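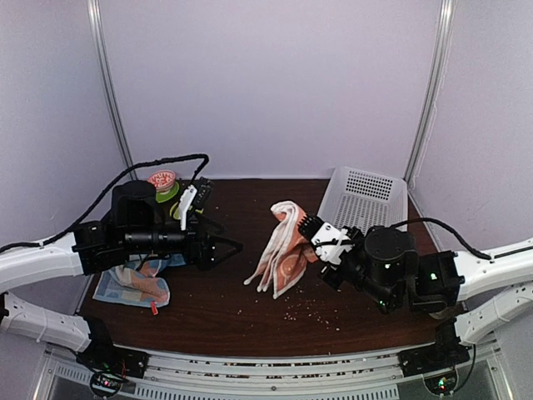
The right arm with one of the towels, crumbs on the table.

I went to the open day at Ketness in February, mainly to see the robots. It's the old training building on the Priltton side, and I got there on the 29 bus, then walked the last bit up from the roundabout. Entry was free but you had to sign in and wear a sticker.

Most people were in the main hall looking at the packing line. I had a quick look and went upstairs, where Mylene Sison was running the table demonstration. She does a session every half hour on open days and I stayed for two of them. The set-up is a pair of arms facing each other over a dark wooden table, with pale walls round it. On the table were towels, a white basket, a few bits of crockery and a lot of crumbs.

She talked about cloth for most of the first session. A mug keeps its shape and a towel doesn't, so each time an arm lets go of one it has a new problem. They have 303 recorded runs of towel work so far and she wants a lot more before she trusts it with anything thicker. I asked about tea towels and she said the thin ones are worse.

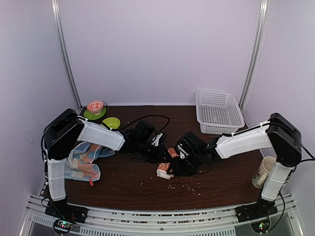 Second session

I got a better spot for this one, near the front. Nestor Tiongson took over the talking and was happy to answer questions. A boy of 6 asked if it could make a bed. Nestor said no.

He also put up the view from a camera down at the gripper, and I found that more interesting than watching the arms from outside. You get the fingers at the bottom and the cloth very close, with the other arm coming in from the side.
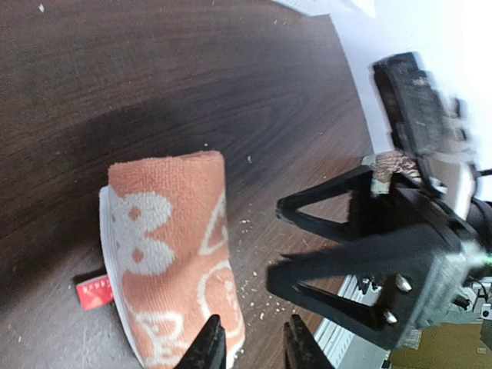
Gripper's view of the orange towel, with the other arm on the right.

The arms are slower than I expected. I still think it was worth the trip. Tea and a flapjack came to £3 in the canteen. The next one is at the Ambrosio building in Peston and I'll probably go if the trains are running.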